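Nallwood shirt folding set, student release 2

Recorded by the second-year robotics project group at Skadonholm. Maintained by Jannik Weidemann.

Contents

The set holds 217 episodes of two-arm garment folding, split into 17 sessions. Each episode has one head camera stream, joint positions for both arms and gripper opening. Episodes are stored one per folder, with a short text file giving the operator's initials, the garment and the outcome.

Task

One short-sleeved shirt per episode, on a white table. The operator drives both arms by hand from the leader pair. An episode counts as finished when the shirt is a flat rectangle and both grippers have let go. Edges need not line up; the group marks neatness separately, from 0 to 3.
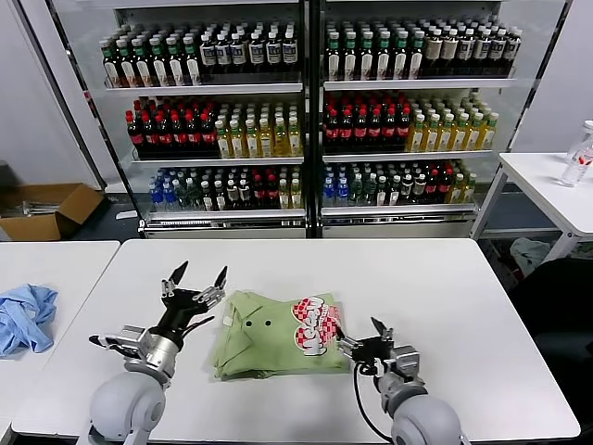

Neatness marks were given by two students working apart. Where they differed by more than one point, the episode went to Jannik for a third mark – all three are kept in the label file. Printed shirts and plain shirts are tagged, as are collars and buttons.

Known problems

Sessions 4 and 5 have a clock offset between the left arm and the camera. Use the corrected timestamps in the sync folder. The wrist cable on the right arm was rerouted after session 9, so joint limits differ slightly from then on.

Background objects were not controlled. Do not treat this as a clean-background set.

Loading

Run the Wendt reader with the session number, or leave it blank to load everything. The Presholm loader from release 1 will not open these files.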